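Clulleo Rooms – README

Hello! This is the readme for Clulleo Rooms, a pack of simulated home scenes for trying out pick-and-place with a single arm. I wrote it, I look after it, and I'm the one who answers the emails, so please be kind. If you bought the pack through Skestlow you'll have the same files as everyone else, only with their installer wrapped round them.

What you get

3803 episodes, split over 94 room layouts. Bedrooms mostly, then kitchens, then a handful of studies that I'd like to redo when I have a free month (don't hold your breath). Every episode is one attempt at moving one thing on a table. You get the rendered frames, the joint angles, the gripper state, a line of plain text saying what the arm was asked to do, and a flag that says whether the checker thought it had managed.

Failed attempts are left in. I did think about taking them out, but the first person who tried the pack asked for them straight away, and I've come round to that view. If you only want the good ones, filter on the flag and you're done.

Getting it going

Unpack the archive somewhere with plenty of space, then run the setup script from the top folder. It looks for the Amard viewer and offers to fetch it if it isn't there. You don't need the viewer to train anything, but it's so much nicer to scrub through an episode than to squint at a folder full of numbered files!

If the script moans about a missing scene list, you've probably unpacked the rooms and the episodes into separate folders. Put them side by side and try again. That one catches nearly everybody, me included, on a new laptop.

There's also a sample set of 10 episodes in the folder called Pop. It's small enough to download on a train and it uses the same layout as the full pack, so get your loader working on Pop first and save yourself the wait.

How the rooms are made

Each layout starts as a plain shell with walls, floor and doors. Furniture goes in by hand – I tried doing it with a script and ended up with beds across doorways – and the small objects are then dropped on the tabletop at random and left to settle. The objects come from a mixed bin of household bits, toys and odds and ends, and I haven't tried to make the mixtures sensible. A dinosaur can share a table with a phone and a bone. Real tables are like that too, at least in my house.

Things also get scattered on beds and other furniture in the background. These aren't targets and the arm is never asked to fetch them, but they do show up in the frames, so don't be surprised if your detector gets excited about a pillow.

The camera is fixed for the length of an episode. Between episodes it moves a bit, which means that objects near the edge of the table may be only partly in view. I've kept those. The text file in each layout folder tells you which camera position was used.
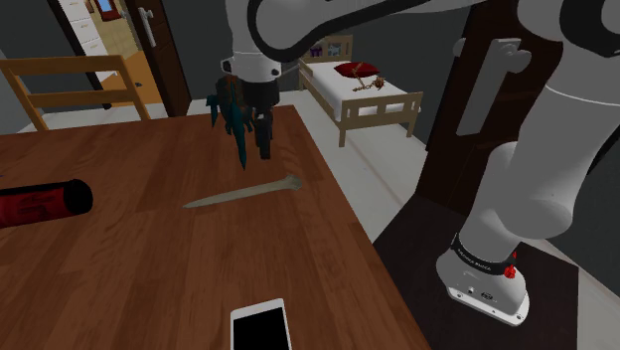
Soft toys and awkward shapes are where most of the interesting failures live. Anything with a tail or legs can be gripped in lots of ways, and the checker only cares where the thing ends up, so you'll find some very ungainly lifts marked as fine. If you need tidy grasps you'll want to add your own test on top. I've got a rough one that I can send if you ask.

Known problems

The lighting is on the flat side. Walls in particular can come out as one even colour, and anything trained only on this pack may sulk when it meets a proper shadow. Mix in something else if you can.

Contact between the fingers and very thin objects is a bit springy. You'll see jitter in the joint readings for a few steps after the gripper closes. It's in the recording and it isn't your loader.

In the 50 oldest episodes the task line uses a different word order from the rest. Harmless for most people, annoying if you're splitting on the verb. The change list says which ones they are.

Updates

The next batch is due in December and will have more kitchens and, fingers crossed, drawers that open. Anyone with a current licence gets it without paying again. If something's broken before then, write to the support address in the licence file and tell me the layout folder and the episode number, and please do attach the log – it really does speed things up.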